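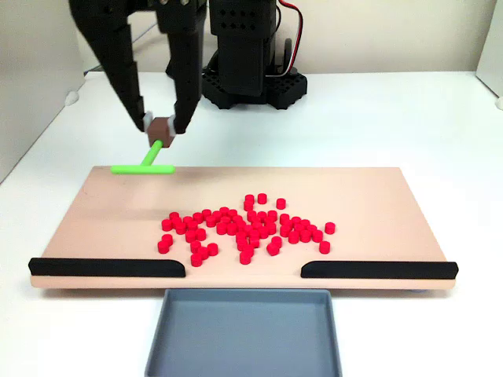
Small parts that have to be cleared off a bench or a table many times a day are a nuisance to pick up one by one, and most people end up using the side of the hand. A straight-edged pusher does the job better and costs next to nothing. The kind I mean is a T, a crossbar on a short handle, like the lime-green one at the back of the board, with its bar lying flat on the surface so that small pieces like those red ones can't slip under it. The handle can be short. Four inches is plenty for a kitchen table.

September 18, 2022
By Siv Hovland

Print this page
E-mail this page

I have sorted pegs, beads, dried beans, game pieces, screws and grommets on the same table for years, and what follows is what I have settled on.

The board

Work on a board and keep the parts off the bare table. A board can be lifted and tipped, and a table can't. It should be smooth, with no grain you can feel with a fingernail, because small round parts stop at every ridge. Pick a pale color. Dark parts, red parts and metal parts all show up well on a light tan or a pinkish beige, and you will find the last one without getting out the flashlight. White works too but it glares under a lamp.

My own board is a cupboard shelf from the Ustetti line, bought in a size too long for the cupboard. I sanded the front edge a little so the parts would go over it without catching. Put a strip of rubber shelf liner underneath or the board will walk toward you as you sweep.

The pusher

The bar needs one straight edge. Check it by standing it on a sheet of glass and looking for light under it. If you see light, rub the edge on sandpaper laid flat until you don't. A bar that rocks will let thin washers through, and they end up behind you on the board.

You can make one from a piece of yardstick and a dowel. Drill the stick, glue the dowel in at a slant, and let it dry overnight. A slanted handle keeps your knuckles off the parts. A window squeegee with the rubber taken out will also do, and so will a dough scraper if you don't mind holding it upright. Leave the rubber in for flour or sawdust but take it out for hard parts, as it drags and flips them.

Higuchi sells a small plastic one with a square grip, and I have given two of them away to people who borrowed mine.

Sweeping

Start from the far edge, behind everything, and pull toward you. Go slowly. Cylinders that are standing up will slide along nicely if the bar touches them low down, but hit them fast and they tip, and once they tip they roll. If you have a wide patch of parts and a narrow bar, bring the two sides in toward the middle first and then pull the middle to the front in one pass. The strays at the outside are the ones that get missed, so do those before the main heap.

Don't press down. The weight of the bar is enough. Pressing makes it chatter, and it will scratch a painted board.

If parts bunch up and start to climb on each other, stop, back the bar off half an inch and take a smaller bite.

Catching

A drawer pulled out under the front edge of the table makes a good catcher. Line it with a dish towel first. A baking pan on your lap works if you are sitting down. I used a shoebox lid until April and then went over to a plastic drawer organizer, which has a corner I can pour from.

To pour into a jar, roll a piece of stiff paper into a funnel with a hole at least three times as wide as the part. Anything narrower than that jams. Tap the jar on the table as it fills and you will get a good many more in.

Counting without counting

If you need to know how many you have, weigh them. Put 5 on a kitchen scale that reads in grams, then weigh the lot and work it out. My last batch of pegs should have been 900 and came out at 1109, so the bag had been filled by somebody generous. Cheap scales don't read well at the very low end. If 5 pegs barely move the display, weigh 50 and divide.

Cleaning up

Wipe the board with a barely damp cloth and let it dry before the next lot. Dust is what makes parts stick and spin. Furniture polish is a mistake - I tried it once and the pegs slid off the front before I had touched them. A little dish soap in the water is all right for fingerprints.

Store the pusher hanging up or lying on its back. If it is thrown into a drawer on its working edge with the pliers it will get nicked, and every nick leaves a trail.

Other uses

The same tool is good for getting crumbs off a tablecloth, chopped nuts off a cutting board (wash it first), jigsaw pieces back into the box, and spilled birdseed off a porch step. The hardware store in Pallemstead has a bin of paint edgers by the register that can be cut down for this, and I have seen them at Wullthorpe as well, in packs of six.

For children, round off the ends of the bar. Mine have all grown up but the visiting ones go straight for it.

Search this site
Enter keyword
Go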